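Section 4: Your First Grasping Session
Tenbridge Robotics Club Arm Guide, revised 3 May 2020

You've bolted on the gripper and the arm homes without complaining. Great! Now comes the fun part, where you drive it yourself and pick up real stuff. The club's sorting task uses power strips and charger blocks, and they make wonderful practice because they're chunky, colorful and all shaped differently.

Before you start: everything you set out for the arm to grab must be unplugged from the wall.

1. Turn on the arm controller and wait for the steady green light.

2. Open the Kirnetis panel on the laptop and load the profile called "Gill". (Humaira Magsi built it for our printed fingers, and it's so much smoother than the stock one!)

3. Check the wrist view. You want both fingers showing before you move anything.

4. Bring the fingers down over a cube, one on each side, and close slowly. Stop as soon as the cube sits snug.
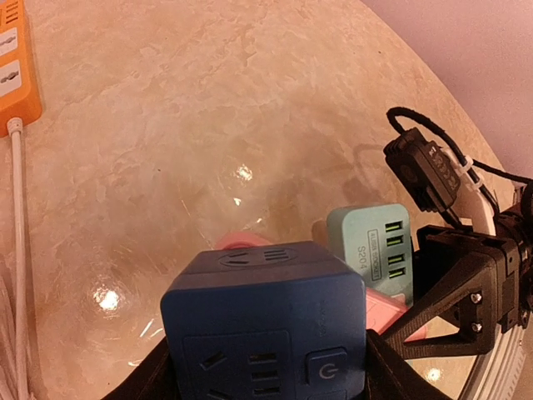 Fig. 4-1. Blue cube between the fingers, green USB block right behind it.

Note: If the grip force reads over 764 on the panel, open up and try again. The number has no units, it's just what the motor reports.

5. Lift a little, pause, then set the cube back down. Do this until it feels easy, and then do it a few more times!

6. Save your run with the team name and run number, like Stever-28.

CAUTION: Keep your hands out of the tray while the arm is live. Hit the red stop button first, every time, even for a quick nudge.

7. Move on to overlapping pieces.

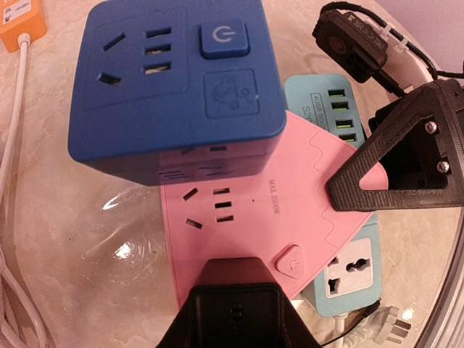
Fig. 4-2. Overlapping pieces.

Picking from a pile is where your driving really starts to shine. Plan your order before you touch the controls, and work from the top down. With the blue cube over the pink triangle and the light blue strip partly under that, go for the cube first, then the triangle. Watch for cords too, like the white one coming out of the bottom of the light blue strip, and keep your fingertips clear of them. If a piece slides, let it settle and come in from a new angle. Shahzad Dogar's team took 41 tries to get their first clean pile run, and you should have heard the cheering!

8. Park the arm, save the log, and switch off the controller. Calibration is next, in Section 5.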